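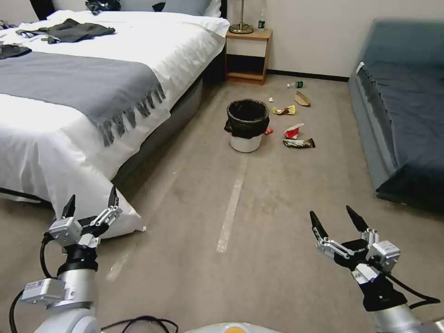
The Toivonen nightstand sells for $70 at Ferkitano, and I bought it for our back bedroom in June. I have used it for 8 months, so this review covers how it has held up as well as how it went together. It is a small wooden nightstand with one drawer and one open shelf. The drawer front is white and the rest is wood. It stands between the head of the bed and the sofa, with a brass-based lamp and a water bottle on top, and that is close to the full load I would plan on for a top this size. A phone fits as well. A book fits if the bottle goes on the shelf.

I picked it mainly for the width. The gap beside our bed is narrow, and most of the nightstands I looked at were made for bigger rooms. The ones that were narrow enough were either wire tables with no drawer or little cubes that sat too low. I wanted a drawer that closes and something below it for things that don't need to be hidden. The store had 1,619 reviews for it when I ordered, and the complaints were mostly about the drawer runners and the finish on the top. I'll get to both.

Delivery and assembly

It came flat in one box. The corners had foam on them and nothing was chipped. The box is heavier than it looks, and I would slide it up the stairs before I would carry it.

You need a Phillips screwdriver. An Allen key comes in the hardware bag. The instructions are drawings only, and they are good except at the step where the shelf goes in. The drawing shows the shelf from above, and you can't tell which long edge should face front. One edge is finished and the other is bare. Finished edge goes forward. I put it in backward the first time and had to take one side off again.

The cam locks pulled everything tight. There were two spare dowels in the bag and no spare screws. I built it in under an hour, with the shelf mistake included. The drawer is a separate job. It has a thin bottom panel that slides into grooves, and you have to keep the sides square while you fasten the back. A second person would have helped at that point.

I would leave the drawer front screws slightly loose until the drawer is in the case. Then you can shift the front until the gap is even and tighten it. The instructions have you tighten everything on the floor, and if you do it their way you may end up with a crooked front.

The drawer

The drawer is the weak part. It runs on plain metal runners with small plastic wheels. There is no soft close, and it makes a rattle in the last inch. With little in it, it opens smoothly. With a full load of chargers, a flashlight, and a couple of paperbacks, it started to drag on the left. I took it out, tightened the runner, and put a little wax on the wheel track. It has been fine since.

It also doesn't come out all the way. You get to reach into perhaps two-thirds of it, and the back is a place where things get lost. I put a small box in the back so I can pull that out when I need something. Anyone who keeps medicine or glasses in a drawer should know about this before buying.

The white front cleans up well. Fingerprints show near the top edge, where you tend to pull, and a damp cloth takes them off. I used a kitchen spray on it once and it left a dull patch for a day or so. I have stayed with plain water after that.

The shelf

The open shelf is the part I would have skipped if I'd had the choice, and it has been the part I use most. It is easy to reach from bed without sitting up. It gets dusty, as any open shelf does. The space between it and the bottom of the drawer is tall enough for a stack of magazines or a shoebox. It is not tall enough for a standing water bottle of the large sports kind.

There is no back panel behind the shelf on ours. That makes it simple to run a cord through, and it also means that a book pushed too far back goes down behind the nightstand. Our baseboard holds the piece off the wall a little, so the gap is there whether you want it or not. I thought about cutting a strip of wood to close it and have not done it.
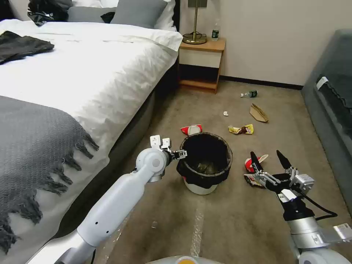 The top

Several of the bad reviews said the top marks easily. I agree in part. Water left overnight raised a faint ring near the front edge in the second month. It faded some but can still be felt with a fingertip. I don't use a coaster every time, so I accept part of the blame there. A warm mug left no mark at all.

Scratches have been less of a problem. The lamp gets moved whenever I dust, and its base has left nothing behind. I did stick felt pads under it early on, and I would do it again.

The cord is a small annoyance. There is no notch or hole in the top, so a lamp cord has to go over the back edge or sit coiled next to the lamp. A notch would have cost them very little. If you are handy with a drill you could make your own, but the top is not thick and I would clamp a scrap piece under it first.

Stability

It does not wobble. Our carpet is fairly dense, and I expected to shim one leg, but it settled level after a week. When I lean on it to get out of bed, it holds. If you pull the drawer out hard with a heavy lamp on top, the lamp will shake. A wall strap comes in the box. We have not fitted ours, but with small children in the house I would.

It is also light enough to move with one hand once the top is clear. I pull it out to vacuum behind it, and the joints have not loosened from that.

Compared with the Vuvby

Before this I had the Vuvby bedside table in the same spot. It was cheaper and had a fabric bin in place of a drawer. The bin sagged, and the top was so small that the lamp used up all of it. Assembly took ten minutes, which is the best thing I can say for it. For a dorm room or a short lease, the Vuvby is enough. For a bedroom that gets used every night, I would pay the difference.

Nelladico makes one that looks almost the same as the Toivonen, with a better drawer that opens all the way. I saw it in the store and liked it. It is deeper from front to back, and in our room it would have stuck out past the end of the pillows and been in the way at night. If you have the floor space, go and look at that one first.

What I would change

A full-extension drawer would fix most of what I don't like. I would also want a notch for the cord and a tougher coat on the top. Clearer drawings for the shelf step would save people a bit of time. Ferkitano sells it in 3 finishes, and the other two have a wood drawer front, so if fingerprints bother you, one of those would probably be easier to live with.

Who should buy it

It suits a narrow spot beside a bed where you want a lamp, a drink, and a drawer for small things. It does not suit anyone who needs deep storage or who wants to keep heavy items in the drawer. I would not put two drawers' worth of things in it and expect it to run well.

I give it four out of five. I took the point off for the drawer. I have a second one in my cart for the other side of the bed, and I'm waiting to see if the price comes down before I order it.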